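Home Organization for People Who Have Other Things to Do
Handout 6: Soft Toys, One Basket, and the Bed as a Work Surface
Instructor: Keabetswe Lekota

Read before Friday. Bring a pencil and one container from home, emptied. Last term several people brought containers that were still full and wanted us to deal with them. We will not be dealing with them.

Today's material is plush fruit, a white basket and a made bed.

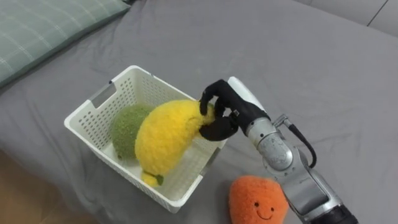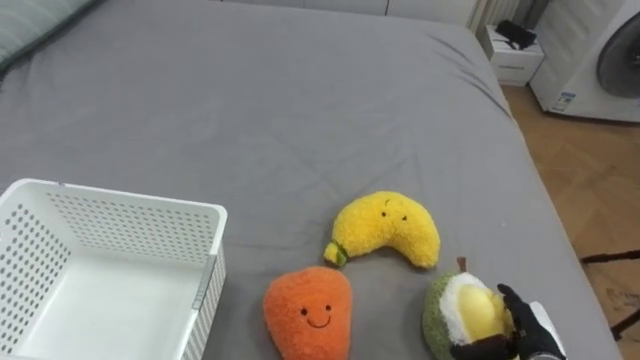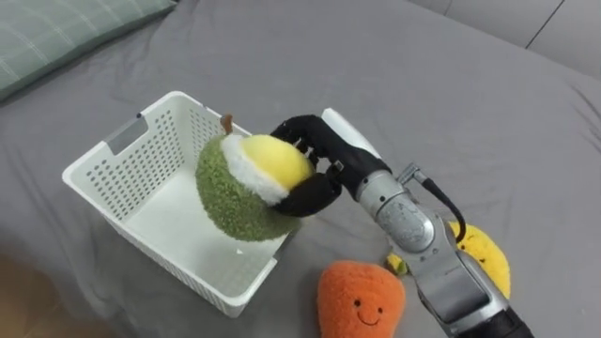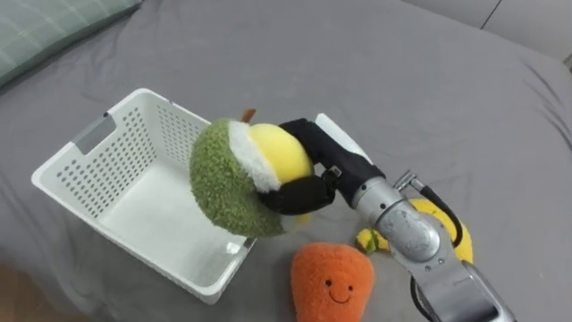
1. Why the bed

Floors collect crumbs and opinions. A bed is waist high if you are lucky, knee high if you bought the Wokard, and either way it gives you a flat place where a toy stays where you put it. Make the bed first. A fitted sheet pulled more or less tight is fine, and wrinkles are not graded. Push the pillow up to the head end and leave it there. Pillows are not part of the sort, whatever your household believes about them.

2. Choosing the basket

Open top, rigid sides, holes in the walls. The holes let air through and let you see that something is in there, which settles most arguments before breakfast. A handle cutout at the short end is worth paying for. Lids are for people who want to own a lid. My own Nazarenko had one, and it now lives behind the dryer.

Size: buy for the toys you have, plus two. If you buy for the toys you might someday have, you will have them by March.

3. Order of loading

Big ones first, laid on the diagonal if they are long. Round ones next, into the corners. Bananas and other curved characters go last, along a wall, because they spring back if you put anything on top of them and then the whole basket looks surprised.

Faces up or faces down? The Aretti method says up, so that children can find who they want. I find a basket of smiling produce hard to walk past at six in the morning. Use your judgment.

4. What goes elsewhere

Anything with a battery. Anything damp. Anything that belongs to a cousin. Real fruit, which has come up twice in this course.

5. Exercise

Empty your chosen container onto the bed and sort by type. Put back only what fits below the rim. Whatever is left over gets a second container or a new home, and you have until the end of the session to say which. Participants who own a Sirnico stacking set may work in pairs, as those take two people and some patience.

Write down where the basket will live. "Around" is not a place.

Next time: Handout 7, Drawers You Have Been Avoiding.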